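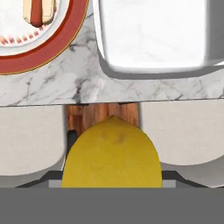 4.2 Kitchen Clearing in Simulation

Clearing a kitchen counter is often named among the first chores a home robot should be able to do, and it remains one of the harder ones to score fairly. A person who puts food away makes a long chain of small choices about what to pick up, how tightly to hold it, and where it may be set down. Our second task group tests the middle part of that chain. In the view from the gripper in Figure 2, a lemon is held between the two fingers just short of a marble countertop, with a plate holding a hot dog on the left and a white square container on the right. The instruction in this task group names only the object and its destination, so the policy must decide for itself which surface is meant and how to approach it.

Figure 2. Wrist view from the Taltton kitchen set, with the lemon in the grasp.

All kitchen trials were run in the Taltton simulator. Each policy was given 200 trials per instruction, with object positions drawn again before every trial. We compared the Dosutov baseline, which plans a grasp and a path as separate steps, with the Tutness policy, which produces both from camera input. Neither was tuned on the kitchens used for testing. The 16 test kitchens differ in counter material, lighting, and the height of the work surface. A trial was scored as complete only if the object came to rest in the named place and nothing already on the counter had been pushed over an edge.

Grasping was the smaller problem. Both policies closed on round fruit with few drops, and most of the failures that we reviewed came later, during placement. Two patterns were common. In the first, the held object hid the target from the wrist camera during the final approach, and the policy released too early. In the second, the arm reached the correct container but struck its wall on the way in. The Dosutov baseline was more prone to the first error. The Tutness policy was more prone to the second, particularly with deep containers — a result we did not expect from its scores on the shelf tasks in Section 4.1.

Failed trials were labeled by hand. Satish Sundaram and Anitha Pisharody each reviewed the full set of 1119 failures without seeing the other's labels, and disagreements were settled in a joint review. Cases in which no single cause could be agreed on were kept in the totals and marked as mixed.

These results should be read with care. Simulated fruit does not bruise, and a simulated dish does not chip. A policy that completes a trial here may still use more force than a household would accept. Section 5 repeats a smaller version of the task on the Arumugam test bench with real produce and dishes.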